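# Memevum opens shared laundry and repair rooms in Tanoli

Jul 11, 2022 – Memevum, the housing association that manages 1,630 homes in and near Tanoli, has opened shared laundry and repair rooms at nine of its buildings. Residents of those buildings can use them from today at no charge beyond the cost of a wash.

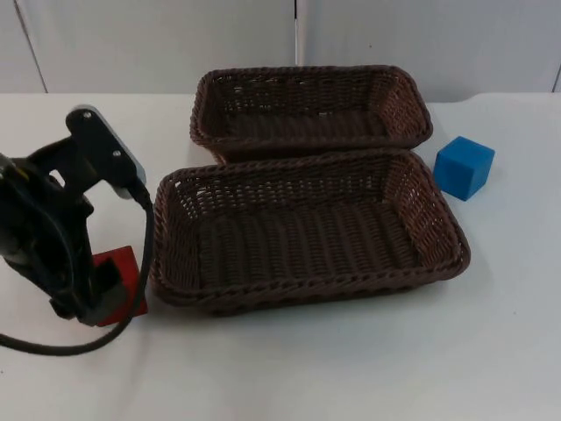 The rooms replace the old coin-operated laundries, most of which had been closed since their machines wore out. Each one now has washing machines, tumble dryers, a folding table, a sink and a separate bench area where residents can mend clothes, shoes, lamps and small household goods. Two of the larger rooms also have a sewing machine that can be booked by the hour.

The nine buildings contain 620 flats between them. Of these, 281 have no space for a washing machine in the kitchen or bathroom, and tenants in those flats have been using a launderette on the far side of the railway line or washing by hand. Memevum asked tenants last year what they most wanted from the ground-floor rooms that were standing unused. A laundry was the most common request, followed by somewhere to store bicycles and somewhere to do repairs.

"People told us they were carrying wet washing home on the bus because the dryers at the launderette were full," said Volkan Karabulut, head of resident services at Memevum. "We had the rooms, and the pipes were already in the walls. Most of the money has gone on drainage, ventilation and new floors, and the rest on machines."

Work started in January and was carried out by Vivau, a building firm based in Tanoli. The first room, at Mill Court, was finished in spring and has been open to a small group of tenants while the booking system was tested. Several changes were made after that trial. The lights now stay on for longer after the last movement, the door closes more quietly, and the dryers have been moved away from the wall shared with the flat next door.

## How booking works

Tenants book a slot on the sheet in the entrance hall, by telephone or through Gomo, the online account that Memevum residents already use to pay rent and report faults. A slot lasts two hours and covers one washer and one dryer. Each household may hold two bookings at a time. If a slot has not been taken up after 15 minutes, another resident may use the machines.

Washes are paid for with the same key fob that opens the main door. The charge is added to the monthly rent statement, so no coins or cards are needed. The bench area does not have to be booked, apart from the sewing machines.

Rooms are open from 7am to 9pm. Memevum set the closing time after talking to tenants who live directly above the rooms, and will look at it again once a full winter has passed.

## Repair sessions

An evening repair session will be held once a month in each building, with a member of the maintenance team present to help. Sessions are open to all Memevum tenants, including those whose own building has no shared room. Hand tools will be provided. Residents should bring their own thread, fabric and spare parts.

Some items cannot be worked on in the rooms. These are gas appliances, microwave ovens, anything that runs on petrol, and e-bike or scooter batteries. Faults with fixtures that belong to Memevum, such as heaters and door locks, should still be reported in the usual way.

"We are not expecting everyone to take up sewing," Karabulut said. "But a lot of things get left beside the bins with one broken switch or a missing screw, and it costs us to have them taken away."

## Other buildings

No date has been set for further rooms. Memevum is checking ground-floor space at its remaining buildings and will write to tenants there when the survey is complete. Where there is no suitable room, it will consider letting tenants use the laundry in a neighbouring block – this would need changes to the door system and the agreement of the residents already using it.

The bicycle storage that tenants also asked for is being dealt with separately. Plans for covered racks at Mill Court and Station Row are with the local planning office.

## Notes for editors

Memevum is a not-for-profit housing association. It lets and maintains homes in Tanoli and the surrounding villages.

Press visits to the Mill Court room can be arranged through the Memevum communications office. Please allow two working days' notice, as residents with bookings need to be told in advance.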